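Mugs, Caps and Drying Racks: Your Questions

Last updated 17/07/2022

Since the Sustow mug swap started, the same questions keep landing in the inbox, and I love every one of them. I'm always happy to talk about mugs and the small fiddly parts that come with travel cups. If yours isn't covered, write in and I'll add it.

Do I really need a rack? Can't I use a dish towel?

A towel is fine for a mug or two. For small parts, a rack wins by a mile! Little caps trap water underneath when they lie flat on cloth, and they stay damp for ages. Put them up on prongs and the air gets to both sides.

What kind of rack works best for small caps?

Thin wire with upright loops, the plainer the better. You want prongs narrow enough for a cap to sit on top without sliding all the way down. I've tried the Gredik folding rack and a no-name one from a yard sale, and the yard sale one is still my favorite (it cost me 80 cents, and I'm still bragging about it). Leave a bit of space between caps if you have the prongs to spare.

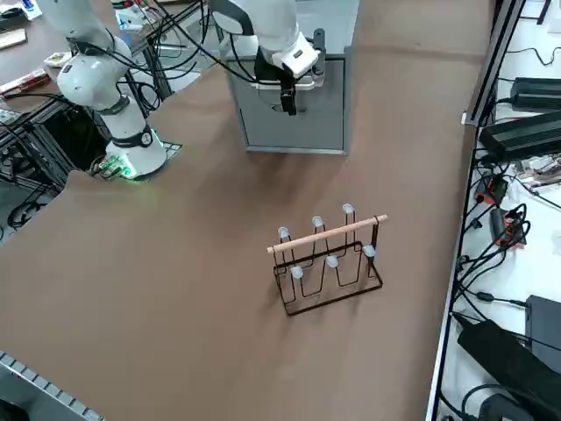

Can I add a dowel to a wire rack?

Yes, please do! A plain round stick laid across the upper part gives you a rail for dishcloths, strainers with a hook, or anything with a loop. Cut it a little longer than the rack is wide so it can't drop through. Sand the ends. I leave mine unfinished and let it dry out between uses, and if it ever starts to smell, I just cut another one.

What should I put under the rack?

Brown paper is great for caps that have already been shaken off, and you can toss it when it gets spotty. For a full load of dripping mugs, use a tray. Paper will not save your table from that much water. Ask me how I know.

My caps have gone cloudy. Are they ruined?

Probably not. Try a soak in warm water with a splash of white vinegar, then rinse well. If the cloudiness stays, it may be wear in the plastic, and the cap can still do its job. Check for cracks and a loose fit before you give up on it.

Which mugs do you like best for everyday use?

Plain white ones with a thick rim, every time. They match everything, you can see right away if they're clean, and they look so good lined up on a shelf. I'm also a sucker for a handle in a different color. The Darko mugs that come through the swap are always the first to go, so get there early if you have your heart set on one.

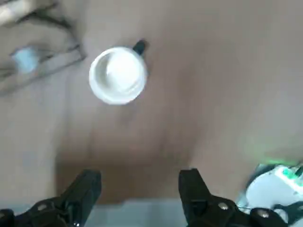

How do I get tea stains out of a white mug?

Baking soda and a few drops of water, rubbed around with a soft cloth. Pay attention to the curve where the wall meets the bottom, where the brown ring likes to hide. Old stains may need two rounds. Skip steel wool on a glazed mug.

Do mugs dry better upside down?

On a rack, yes. On a flat counter, tip one edge up on a folded cloth so the steam can get out. And don't stack them until they're dry all the way through, handles included.

How many mugs has the swap passed along?

1,848 so far! The last one alone moved 107, plus a whole crate of lids donated by the Listovetti cafe.

When is the next swap?

September, in the same hall as last time. Bring clean mugs with no chips, and put any matching caps in a bag inside the mug. You can take home as many as you bring.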